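4. Care and cleaning of the table top

Applies to the Bulport side table, all sizes. Read section 3 first if the legs aren't on yet. Last changed Mar 14, 2023.

4.1 Before first use

1. Take off all the film, including the strip under the front edge. People miss that one.
2. Wipe the top down with a barely damp cloth. Let it dry.
3. Leave it 75 minutes before putting anything on it.
4. Check the leg bolts again. They settle.

Note – a faint smell from the oil is normal for the first week. Open a window.

4.2 Day to day

1. Dust with a dry microfibre cloth, along the grain.
2. Sticky marks: warm water, one drop of washing-up liquid, wring the cloth out hard.
3. Dry straight away with a second cloth. Don't leave it to air dry.
4. Shake cloths out before you put them away. Grit scratches.

Fold the cloth in four so you've got a clean face to turn to. New cloths shed a bit, so wash them once on their own, no softener. Softener clogs the fibres and then they just push the grease about.
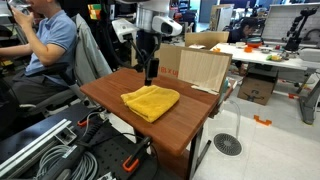 Wash cloths at 40 degrees, not hotter, and keep the ones for the table apart from the ones for the kitchen. Bleach ruins them. So does the tumble dryer on high.

CAUTION: no cream cleaners, no scouring pads, no spray polish with silicone in it. Silicone stops the oil taking later on and you will have to sand it right back.

4.3 Re-oiling

Twice a year, more if the table is near a radiator. Use Pulurance 66 clear oil. The older Pulurance 91 is fine too if you still have a tin, but it dries slower.

1. Clean as 4.2 and leave overnight.
2. Rub down lightly with fine paper, along the grain only. Wipe off the dust.
3. Stir the oil, don't shake it.
4. Put on a thin coat with a lint-free cloth. Thin. More is not better.
5. Wait 15 minutes, wipe off everything that hasn't soaked in.
6. Second coat next day if it looks patchy.
7. Keep cups and plates off for two days.

WARNING: oily cloths can catch fire on their own. Lay them flat outside to dry or soak them in water before they go in the bin. Never leave them scrunched up in a bucket.

4.4 Rings, dents, scratches

White rings – usually go with a little oil and patience. Rub gently, leave an hour, repeat.
Black rings – water has got in deeper. Sand and re-oil, see 4.3.
Small dents – damp cloth over the dent, warm iron, a few seconds at a time. Lift and look each go. Re-oil the spot afterwards.
Deep scratches – Camacho wax stick, part 623, nearest shade. Warm it in your hand frist, press in, scrape level with a plastic card.

Note: the Avutier range has a laqcuered top, so none of 4.3 or 4.4 applies. Damp cloth only.

4.5 Legs

Metal legs need a dry wipe and that's it. If a foot pad comes off, stick the spare on before you move the table again – spares are in the bag with the hex key. For wobble see 3.6.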